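Conservación de alimentos en el hogar - Apuntes de la sesión 2
20 October 2003
Por Mechthild Ortner

Este sitio utiliza cookies. Si continúa navegando, acepta su uso.

La temperatura interior de un frigorífico doméstico debe mantenerse a 5 °C o menos. Cada apertura deja entrar aire templado y húmedo, que se condensa sobre las superficies frías.
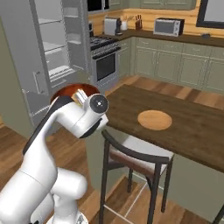
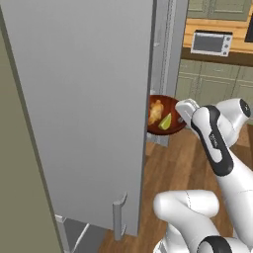 Fig. 1. Frigorífico con la puerta abierta, dos vistas.

Actividad del agua
Las bacterias, las levaduras y los mohos necesitan agua disponible. La sal y el azúcar la retienen, y por eso una mermelada aguanta más que la fruta fresca. La mayoría de las bacterias deja de crecer por debajo de 0,91; muchos mohos siguen hasta 0,80.

Zona de riesgo
Entre 5 y 60 °C la multiplicación es rápida. Los guisos se reparten en recipientes poco profundos y se enfrían antes de 2 horas. El frío frena el crecimiento pero no esteriliza - Listeria crece incluso a 4 °C.

Orden de almacenamiento
Carne y pescado crudos abajo, tapados. Lo cocinado, encima. Las verduras, en su cajón. Los huevos no se lavan antes de guardarlos.

Para la próxima sesión
Leer el capítulo de Jonatan Åberg sobre salazones, páginas 162 a 171. Traer anotada la temperatura del frigorífico de casa, medida con el termómetro dentro de un vaso de agua durante una noche.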